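Chapter 7
Buying the Demo: How to Read a Vendor's Claims

September edition. By Khalil Nimri

Search this book Enter a term Go

A two-arm bench cell is easy to want. The sales page says it will sort, load and pack small goods all day, the price looks like less than a year of wages, and the video runs ninety seconds with music under it. This chapter is about what to ask before signing. Our running case is the Sfeir bench cell, sold by Emwood as a kit with a training service on top, and pitched to shops that handle earbuds and other pocket-size goods.

Emwood's brochure uses the phrase "ready for your line" 13 times. It uses the word "error" once, in the warranty.

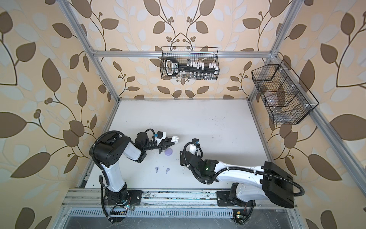 Figure 7.1. Earbud work on the Sfeir cell. The left gripper holds a small white case.

Notice how much of the job has been settled before the arms move. The goods are out of their boxes and there are few of them. A real returns desk gets cases in torn bags, cases with lint in the hinge, and cases that belong to some other product. When Gervásio Bezerra reviewed the kit for a repair shop in Wullton, he asked Emwood for the success rate on mixed returns. He was sent the rate on clean stock, measured over 400 tries. It was a good number. It was the answer to a different question.

Earbuds are a fair test, to be sure. They are small, rounded and glossy, and they roll. White ones on a white table are harder still, and a buyer should ask for trials in every color the shop handles.
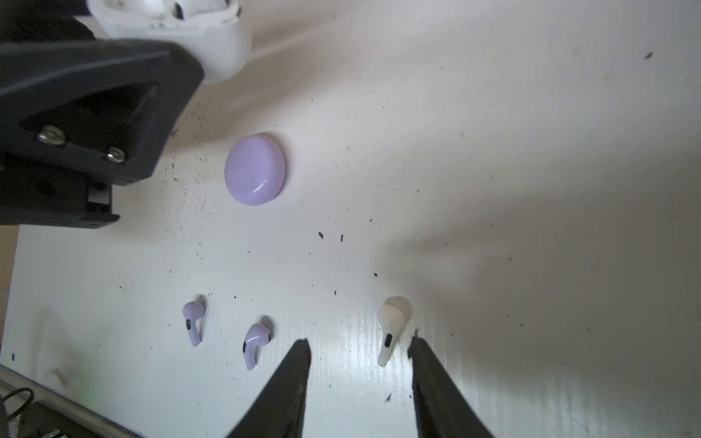 Does the monthly training service cover new products?
Only up to seven per year on the basic plan; after that, each one is billed as a separate job.

Read that limit next to your own catalog. The Wullton shop handled 23 models of earbud, so the plan would have run out long before the stock did. Bezerra put this to the sales office and was offered the larger plan, at a price that wiped out most of the savings in the original quote.

The rival kit from Drutmont has no such cap, but it leaves the teaching to the customer. Whether that is cheaper depends on whose hours you count. Vendors rarely count yours.
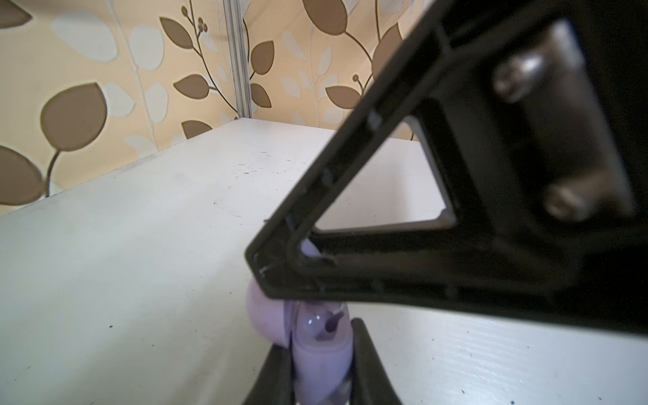

Figure 7.3. A lavender part held between the gripper fingers.

A grip is a single step. Ask what comes next: where the part has to go, how closely it must line up, and what the cell does when the part slips. Ask to watch an hour of work with no cuts, and bring your own parts in a bag. If the vendor wants them a week ahead, write that down too.

Section 7.1 starts with the quote itself, and with the lines that tend to be missing from it.

Contact the publisher | Copyright, all rights reserved | Back to top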